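# 작은 부엌이 먼저 바꾸는 것은 그릇이다

부엌이 좁으면 수납장부터 들이는 집이 많다. 그런데 수납장은 바닥을 차지하고, 문을 여닫을 자리까지 따로 필요하다. 최근 소형 주택 거주자들 사이에서는 가구를 그대로 두고 그릇 수를 줄이는 쪽이 늘고 있다.

주방용품 편집숍 브레멀(Bremonell)은 지난 1월부터 낱개 판매 매대를 따로 운영한다. 예전에는 접시도 컵도 6개 묶음이 기본이었다. 지금은 한 장씩 사 가는 손님이 더 많고, 색을 맞추지 않고 고르는 경우도 흔하다. 매장 직원들은 세트가 깨졌을 때 같은 제품을 다시 구하기 어렵다는 점을 이유로 꼽는다.
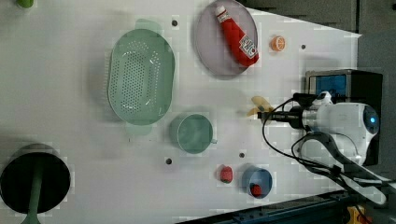 읽는 시간 5분

낱개로 살 때는 지름보다 높이를 먼저 봐야 한다. 테두리가 높은 접시는 국물 있는 반찬까지 담을 수 있지만 겹쳐 쌓으면 금방 찬장 위 칸에 닿는다. 손잡이가 달린 머그는 포개기 어려우니 선반 안쪽 깊이를 재 보고 사는 편이 낫다. 체와 채반은 큰 것 하나면 국수와 채소를 모두 감당한다. 볼 안에 들어가는 크기라면 자리를 따로 내주지 않아도 된다.

양념통도 자리를 많이 먹는다. 비스몬트(Vismont) 단지의 20제곱미터짜리 원룸에서는 냉장고 문 칸이 사실상 유일한 양념 수납 공간이다. 이곳 입주자 모임은 대용량 소스를 공동으로 사서 나누고, 개봉한 날짜를 뚜껑에 적어 둔다.

버릴 그릇을 고르는 기준은 집마다 다르다. 7일 동안 쓴 그릇을 건조대에만 두고 찬장에 넣지 않는 방법이 가장 간단하다. 한 주가 지나도 찬장에 남아 있는 것은 상자에 담아 현관 옆에 둔다. 명절에만 쓰는 큰 접시는 이 계산에서 빼고, 찬장 맨 위 칸에 세워 보관한다.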